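4. 公開デモンストレーションにおける運用

4.1 目的と位置づけ

前節までの評価は、照明、作業者、部品の初期配置を固定した実験室環境で行った。本節では、同じ双腕組立システム Avo を外部の見学者に公開した際の運用について述べる。公開は10月に Costache の実習棟で2日間実施し、見学者は延べ202名であった。公開の主目的は技術紹介であり、性能評価ではない。ただし全試行のログは実験室と同一の形式で保存したため、環境変動下での挙動を知る資料として使用できる。以下では、まず課題と機材の構成を示し、次に運用手順、結果、見学者からの指摘の順に述べる。

4.2 課題の選定

公開用の課題には、平歯車の噛み合わせを選んだ。候補には、コネクタの挿入、ねじ締め、ケーブルの引き回しがあった。コネクタの挿入は離れた位置から成否が判別しにくく、ねじ締めは1試行の大部分が単調な回転動作で占められる。ケーブルの引き回しは試行間の原状復帰に人手を要する。これに対し歯車の噛み合わせでは、歯先同士が干渉した状態と歯が谷に収まった状態の違いが外観に現れ、説明員が口頭で補足しなくても作業の進行を追いやすい。

使用した歯車は大小の青色樹脂製で、中心に軸受を備える。大歯車を先に所定の軸に通し、続いて小歯車を隣の軸へ運ぶ。小歯車の歯の位相は既知としない。方策は手首カメラの画像と関節角のみを入力とし、力覚センサの値は安全停止の判定にのみ用いた。部品は Bellimport から調達した同一ロットで統一し、公開期間中の交換は行わなかった。

課題の設計にあたっては、見学者の立ち位置からの見やすさと、手首カメラからの見やすさが必ずしも一致しない点が問題となった。見学者側に作業面を開くとアームは奥から手前へ伸びる姿勢をとり、把持の直前にグリッパの指が軸受の一部を遮る。予備試行では、この遮蔽が小歯車の位置推定に与える影響を調べ、接近の最終段階で手首をわずかに傾ける動作を学習データに加えた。傾ける方向は固定せず、教示者の判断に任せた。

4.3 機材の構成と校正

アームは2台を作業台上で向かい合うように配置し、それぞれの手首に小型カメラを取り付けた。グリッパはいずれも黒色の平行開閉式である。作業面は実験室と同じ青緑色の面とした。背景色を変えた条件での評価は第5節で扱う。

カメラの校正は毎朝の開場前に行った。校正には通常の市松模様の板を用い、再投影誤差が閾値を超えた場合には取付ねじの緩みを確認したうえで再校正した。両腕間の相対位置は、作業面に置いた治具を双方の指先で順に触れることにより求めた。会場の床は実験室の床に比べて振動しやすく、見学者の入れ替え時に位置のずれが生じる可能性が懸念されたため、正午にも治具による確認のみを追加した。

記録には自作の収集ソフトウェア Grarko を用いた。Grarko は画像、関節角、グリッパの開度、安全停止の要因を共通の時刻で保存し、説明員が端末から付けた注記を同じ時系列に書き込む。注記は「介入」「再配置」「説明のための一時停止」の三種に限定した。自由記述を認めなかったのは、公開中の説明員が画面を見続けることを避けるためである。

4.4 運用手順

1回の公開は、概要の説明、自律動作による組立、質疑の順で構成した。説明員は2名とし、一方が見学者への説明を、他方が非常停止と注記を担当した。自律動作の開始前には、部品が可動範囲内にあることを目視で確認した。部品の初期位置は説明員が手で置き、位置決めの治具は使用していない。実験室では初期位置を乱数で指定していたため、この点は両環境の大きな相違である。人が手で置いた位置には偏りがあり、作業面の中央寄りに集中する傾向がログからも確認された。

歯先の干渉により噛み合わせが進まない場合、方策は小歯車を持ち直すか、位置をずらして再び接近する。再試行の回数に上限は設けず、所定時間を超えた時点で打ち切りとした。打ち切り後は説明員が部品を初期位置に戻し、次の試行へ移った。打ち切りの事実は見学者にもその場で伝えた。図4に手首カメラの画像を示す。

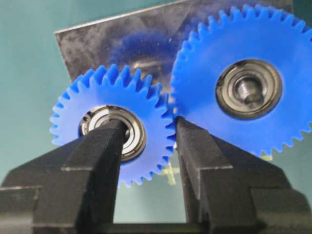
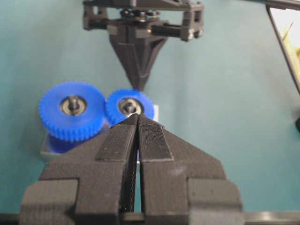
図4 公開課題における手首カメラの画像。上段は小歯車の軸受付近にグリッパの指がかかる状態、下段は歯車対の上方にもう一方のアームのグリッパが位置する状態。

見学者の一人からは、歯の位相を最初に画像から推定しておけば再試行そのものが不要になるのではないか、力覚を停止判定だけに使うのは情報を捨てているに等しいのではないか、との指摘があった。同じ見学者はさらに、樹脂の歯は摩耗によって噛み合いの感触が変わるため、初日と最終日の試行を一括して集計すべきではない、とも述べた。

第一の点について、著者らは位相推定を前段に置く構成を開発初期に検討している。静止した歯車であれば推定は可能であったが、把持の瞬間に歯車が指の間でわずかに回転し、推定値がそのままでは使えなかった。把持後に再度推定する方法もあるものの、把持後は指による遮蔽が最も大きくなる。そのため現行の Avo では位相を明示的に扱わず、接近と後退の反復を方策に含めている。この選択が最良であるとの主張はしない。もう一方の腕のカメラから位相を観測する構成は遮蔽の問題を避けられる可能性があり、今後の比較対象とする。

第二の点は妥当であると考える。力覚値を入力に加えない理由は、教示に用いた装置が力の提示機能をもたず、教示者の操作が力覚に依存していないことにあった。教示データに現れない相関を方策に与えても効果は限られると予想したが、この予想を裏付ける実験は行っていない。

第三の点については、4.5節で集計の単位を分けて検討した。

4.5 結果

公開期間中の自律動作は289試行であった。このうち、説明員の介入も打ち切りもなく噛み合わせを終えたものは188試行であり、完了率は65.1%となる。「説明のための一時停止」のみが注記された試行は、停止前の状態から動作を再開しているため、除外せずに集計した。完了の判定は説明員が目視で行い、終了後に著者が記録画像と照合した。判定が食い違った試行は、すべて未完了として扱った。

未完了の試行を記録画像に基づいて分類したところ、最も多かったのは小歯車の把持位置が中心から外れ、軸に対して傾いたまま接近を繰り返す例であった。次いで、噛み合わせの直前に歯先同士が当たり、後退量が不足して同じ位置に再接近する例が見られた。後者は実験室ではまれであった。手置きによる初期位置の偏りが特定の歯の位相の出現と関係している可能性はあるが、初期位相を記録していないため検証できない。安全停止に至った例は少なく、いずれも接触力の閾値超過によるもので、見学者の接近を要因とするものはなかった。

摩耗の影響を見るため、完了率を初日と最終日に分けて比較したが、明確な差は認められなかった。ただし、初日の午前は説明員が手順に不慣れで再配置の注記が多く、日ごとの差には運用側の習熟も含まれる。歯面の状態は公開の前後に目視で確認したのみであり、歯厚などの測定値はない。したがって、摩耗の影響がないと結論することはできず、現時点では検出されなかったと述べるにとどめる。

時間帯による差については、午後の後半に完了率の低下が見られた。会場は西側に窓があり、この時間帯には軸受の金属面に生じる反射の位置が変化する。記録画像では、内輪の反射が強い試行で指の接近方向が一定しない傾向があった。遮光した状態での対照試行は公開終了後に予定していたが、会場の利用時間の都合で実施できなかった。

4.6 運用上の知見

公開環境での運用から、次回の構成に反映する事項がいくつか得られた。まず、注記の種類に「判定保留」を加える。今回の三種では、噛み合ってはいるが歯車が底面まで下りていない状態を即時に記録できず、事後の照合に時間を要した。次に、小歯車の初期位相を試行開始前の画像から自動で算出し、Grarko のログに残す。推定値を方策の入力とするか否かとは独立に、失敗例の分析に必要な量である。

校正手順については、正午の確認で再校正が必要となった例はなく、床の振動に関する懸念は今回の範囲では問題とならなかった。ただし、作業台の脚には会場備え付けの防振材が入っており、同じ手順をほかの会場に適用する際には改めて確認を要する。

説明の進め方に関しては、再試行中の待ち時間の扱いが課題として残った。方策が後退と接近を繰り返す間、説明員は次の動作を予測できないため、見学者の質問にその場で答えるか、動作の終了を待つかの判断が説明員ごとに異なった。次回は再試行の回数と残り時間を外部画面に表示する。表示の有無が説明員の介入の頻度に影響する可能性があるため、表示条件もログに含める予定である。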